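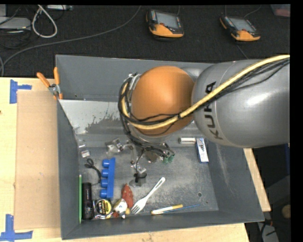 Unit 4: Writing the Method Section

Notes by Inese Butkienė, for the second-year report writing course

4.1 What the method section is for

The reader of a report wants to know how you got your results. With a good method section, another student can repeat the work and does not need to phone you. Write it while the work is still fresh. Last year many of you left it to the end, and then small things were missing, such as the size of a sample or the setting on a dial.

4.2 Tense and person

Use the past tense for what you did: "The samples were weighed in the morning." Use the present tense for things that are always true: "The Siriwardena method needs two readings." Both "we" and the passive are allowed in this course. Please do not change between them inside one paragraph.

4.3 Order

Follow the order of the work. If two tasks went on at the same time, finish describing one and then start the other. Words like "meanwhile" are hard to follow in a long section.

4.4 Materials

Give the amount and the unit, with a space between them. Write litre and metre, not liter and meter. Numbers under ten are written in words, except before a unit.

4.5 Exercise

Read the Flellance report, pages 21 to 29. Mark every sentence which gives a result and does not belong in the method. Then rewrite the first paragraph in the past tense. Bring it on paper to the tutorial. Farzana Jafri's group meets in Room 4.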